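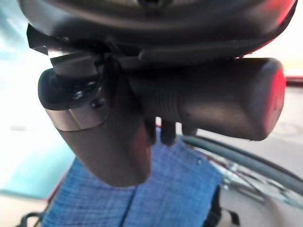

Planning the Trip Home Before You Need It

Patient & Family News
4 min read

Sunday, September 22, 2019

Last year 3,188 people went home from Rellunbridge after an overnight stay. Most of them were told the day before that they would be leaving, and a good share had made no plans for it. Families call the front desk asking what time to come, where to park and whether the prescriptions are ready. The answers depend on the unit, so it helps to ask the nurse on the floor first and the desk second.

Dae-han Geum has worked in discharge planning here for six years. His advice is to start talking about going home on the first full day of the stay, even if the date is a long way off. Who is picking you up? Is there a bathroom on the ground floor? Does anyone at home work nights? He writes the answers on the yellow sheet in the patient folder and goes over them again before the last morning. 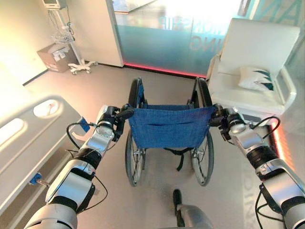

The yellow sheet also has a space for medicines you were taking before you came in. Fill in all of it, including vitamins and anything bought without a prescription. The pharmacist compares that list with the new one, and if a pill has been stopped or changed you will get a note saying so. Keep the note with your bottles at home. Bring both to your first follow-up visit.

Prescriptions can be filled at the pharmacy on the first floor or sent to your own drugstore. The first-floor window closes at 5 on weekdays and at noon on Saturday. If you are leaving on a Sunday, ask for your refills on Friday.

Meals are worth a little thought too. Myung-ja Kwon, one of our dietitians, tells people to have two days of food in the house that nobody has to cook – soup, eggs already boiled, fruit, bread in the freezer. Patients on a low-salt diet should check the labels on canned soup. She has a one-page shopping list at the nutrition office and will mail it if you call extension 857.
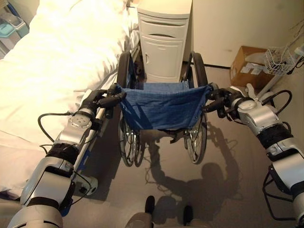 Getting from the room to the car takes longer than people expect. Allow 30 minutes after the paperwork is signed. Take flowers, bags and extra clothes down first and come back up with your hands free. If you will be using a folding wheelchair at home, with push handles at the back, ask a therapist to show the person who will be pushing how to handle curbs and how to get the chair in and out of the trunk. Do this a day or two ahead. The main entrance has a 20-minute pickup zone, and the guard there can wave you in if it is full.

Once you are home, expect a call from a nurse within two days. Have a pencil ready and a list of questions. If you haven't heard by the third day, call the unit you left from and ask for the charge nurse.
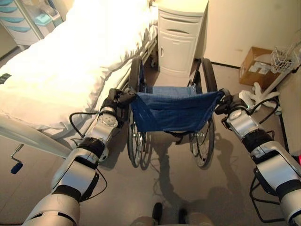 A wheelchair in a hospital room.

A class for family caregivers starts again next month in Room 100. Tapio Sjöberg will teach it, as he did in May, and it covers safe lifting, bathing and keeping track of medicines. There is no fee. Sign up at the front desk or by phone at extension 3955.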